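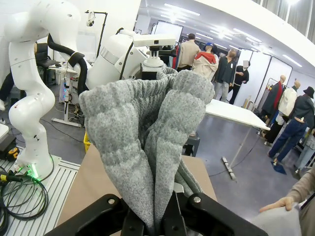
Knitwear should be kept apart from coats and denim from the moment it is handed in, residents of Kilard told the organizers of the town's winter clothing collection, and the request has now been adopted. Several wrote that sweaters donated last year had come out of mixed sacks stretched at the shoulders or marked by zippers.

Kilard, 20/01/2022. The Kozma Clothing Exchange has issued revised guidance for donors of sweaters, cardigans and other knitted garments. The guidance applies at all five collection points and replaces the instructions distributed in October.

Under the new arrangements, knitted garments are to be folded and placed flat in a separate bag or box. They should not be hung. Donors are asked to wash and fully dry each item beforehand, to empty any pockets, and to fasten buttons. Small holes and loose threads will be accepted, provided that the garment is clean. Items with moth damage should be sealed in a plastic bag and declared at the counter.

Heavy sweaters in chunky yarn are in particular demand. The Exchange reports that it distributed 2000 knitted items last winter out of a total of 3535 garments, and that the larger adult sizes were exhausted before the end of the season. Gray, navy and other plain colors are requested most often, although all colors are welcome.

Sorting will continue at the Guvar Street hall, where each piece is checked at the cuffs, collar and side seams before it is folded and shelved by size. Garments that cannot be worn again are passed to Findura, which recovers the yarn for use in blankets and padding.

Donors may bring up to 12 items per visit. Larger quantities can be accepted by prior arrangement with the Exchange office. Printed copies of the guidance are available at the Guvar Street hall and at the town library. Receipts will be issued on request at the time of donation.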